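Gallery: Shelf Picking on Mixed Packaging

4 min read

Filed under: Manipulation, Retail Handling, Lab Notes

Sirus is a grasp planner for store goods. It chooses where to put the fingers from the outline of an item and its cap, and it doesn't need a stored model of each product. We spent a week in May at the Trurkilport test site running it on ordinary packaged food and drinks. The pictures on this page go with the method note, which Morven Menzies wrote.
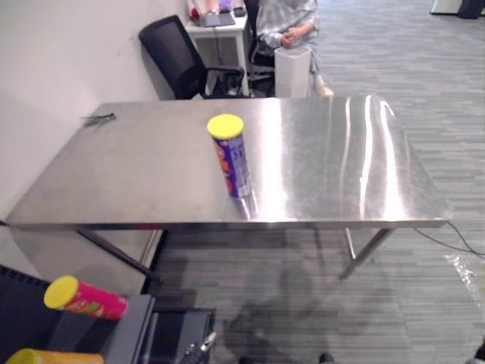
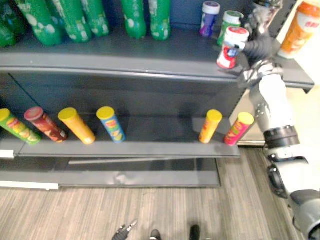
Top: a single snack can upright on the steel table. Bottom: the black gripper holding a jar with a red-and-white label at the front of the upper shelf.

The table

Polished steel is hard on depth sensing. Light streaks across the metal, and the can shows up a second time as a reflection. Our older planner, Kenix, often took the reflection as part of the object and set the grasp point too low. Sirus looks for the lid first and then works down the side until the outline stops being straight. The reflection is blurred where the real edge is sharp, and that difference is enough to separate them in most cases.

We ran 50 table trials with each planner. The item was placed by hand at a new spot each time. Kenix missed 16 of them. Sirus missed 4, and all four were at spots where the glare crossed the lid itself. We have no fix for that yet beyond moving the item or dimming the lights.

The shelf

Jars with white lids are the harder case. They are short, they stand close to each other, and the gripper has to come in under whatever is overhead without pushing the next jar back. The planner picks a side approach and wraps the fingers around the body of the jar. A small tilt toward the front is allowed as long as the base clears the shelf edge. We set the tilt limit by hand after the first day and left it there.

The chip canisters on the lower shelf are easier for finding a grasp, with a clear lid and plenty of straight side. The trouble is reach. The arm has to come in low, and the upper shelf covers part of the view from the head camera. For those picks the planner makes 2 looks, one from farther back and one close in, and keeps the outline from the first look if the second is partly blocked.

Soda bottles were left out of the scoring. Clear and tinted plastic gives poor depth readings and we didn't want to mix that problem with this one. Galbraith, the group's next planner, is meant to handle them.

What we are keeping

The lid-first rule stays. It is simple, it runs fast, and it carried over from the table to the shelf with no new training. The tilt limit should be worked out from the item's height -- a fixed number is too strict for a short jar and too loose for a tall can. Morven has a version of this running in simulation and plans to try it on the arm next.

Trial logs and the settings file are kept with the method note. The shelf runs are listed by item, and the table runs are in the order they were done, with Friday's repeats at the end.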